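Notebook, hand-held grippers — grip rules for soft parts
2025-02-20
Project: Latuheru. Bench notes toward revision 3 of the handling sheet.

Today's subject is the yellow part and how much pad pressure we allow on it. The old sheet was written for rigid stock and says only "secure grip," so everyone reads it their own way.

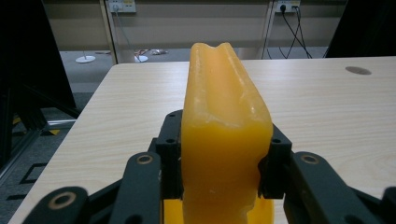
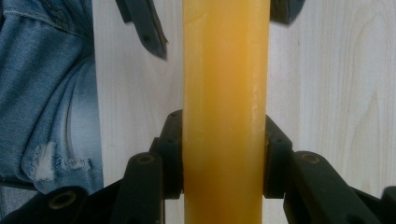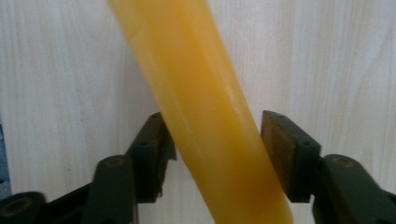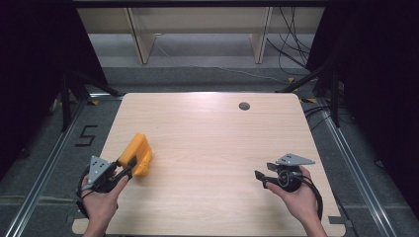 Qistina Purba

Existing wording, for reference: "Operator shall obtain a secure grip before lifting." No definition of secure. No limit on closure. The Drurkis guide we copied it from has a table of closing forces by material, but we dropped the table when we shortened the sheet, and it had no row for anything soft anyway.

Proposed replacement, draft wording:

Closure. Close until both pads touch, then continue only until the part stops slipping under its own weight. Stop there. A bulge next to the pad edge counts as over-closure and the take is tagged OC.

Contact height. Both pads at the same height on the part. If one lands high, open fully and approach again. Do not correct by twisting the wrist while closed. Twisting is the most common fault in the June takes and it is hard to find afterward, as the part turns with the pads and the log looks clean.

Approach. Tilted parts are allowed. Match the tool to the tilt before closing. I would like an angle limit here but have no data to set one, so it stays blank in this revision.

Open state. An open tool still counts as in use. Fingers pointed away from the other hand, no resting the tips on the table. Log the opening at the start of every take. Cuvero writes this field automatically if the zero was done, and writes garbage without complaint if it was not.

Zero. Full close with nothing between the pads, full open, once per tool, before the first take and after any pad change. Left and right are separate entries. Copying the left value to the right is not acceptable even when they agree.

Cables. Leave slack at the wrist in a loop that stays off the fingers. Check at both ends of the reach, not only at the center of the table. A cable that goes tight at full reach pulls the tool by a small amount and the operator does not feel it.

Table. Part and tools only. Mugs, tape rolls and spare pads go somewhere else before recording starts.

Pads. Inspect at the start of the session. Replace if the edge is frayed or the face has lifted. The sheet currently says "replace when worn," same problem as "secure." I want a cycle count as well: replace at 1000 closures or at first fraying, whichever comes first. The figure is a starting point from our own log and should be reviewed after the next batch.

Tagging. Three tags are enough: OC for over-closure, SL for slip, RG for regrip. We had more and people stopped using all of them. A take may carry two tags. A tagged take is kept. Deleting bad takes at the table is what got us the gap in the June set, and 212 could not be traced at all.

Objections so far, from the review of revision 2:

"Stops slipping" cannot be judged before the lift. Agreed in part. Changed to a short test lift, a finger's width, hold, then the real lift. The test lift stays in the recording.

Soft parts change shape over a session, so the same closure is not the same grip. Also agreed. Rule added: swap the part after 5 over-closures and note the swap. Old part goes in the reject bin and does not come back as a spare.

Flasoso export drops the tag field when two tags are present. Not a handling issue, but until it is fixed write both tags in the comment line too.

Open points
— angle limit for tilted approach, needs data
— does the pad rule apply to the training tools
— wording for two-handed takes where only one tool holds the part. At present the idle hand has no rule except the open state one. Suggest: idle tool stays on its own side until the handover is called
— Latuheru glossary still uses "jaw" and "finger" for the same thing. Pick one. I have used finger here

Sheet goes to revision 3 once the idle hand wording is settled. Revision 2 stays on the wall until then, with "secure" crossed out in pen.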